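The left arm on our block-sorting cell started drifting in December. It would come down over the bins a little off from where it had been the day before, and by the end of a long session the gripper was catching the rim. I re-ran the calibration twice and got the same drift both times, so I went after the mounts and the cables.

One bolt in the base had backed out most of a turn. I pulled all 6, cleaned the threads and put them back with thread locker. The cable on the right arm was a separate problem – with too little slack it tugs at the wrist when the elbow opens up, so I gave it a wider loop.
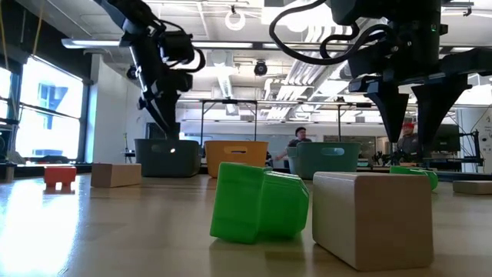 Finbarr Moriarty wrote back that he would have started with the cable, as the ones on his cell at Wurnudstead wore through at the elbow long before any bolt came loose. He now swaps them every 668 hours, worn or not.

I don't log hours that closely, but I do count cycles, and we were at 3,448 when the drift showed up. I've added a bolt check to the list for every 80 cycles, which takes a few minutes with the power off. 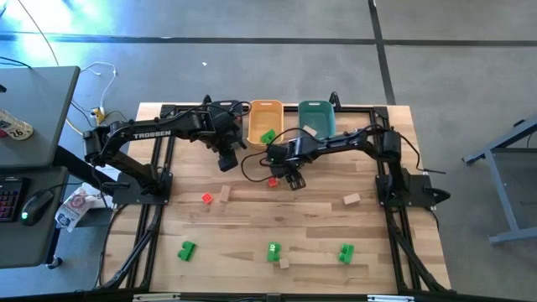

The other thing on the list is the frame. The extrusion joints can loosen like the bases do, and I hadn't touched those all year. Two of the corner brackets took a quarter turn. I'll run the calibration again in the morning and compare it with the old numbers.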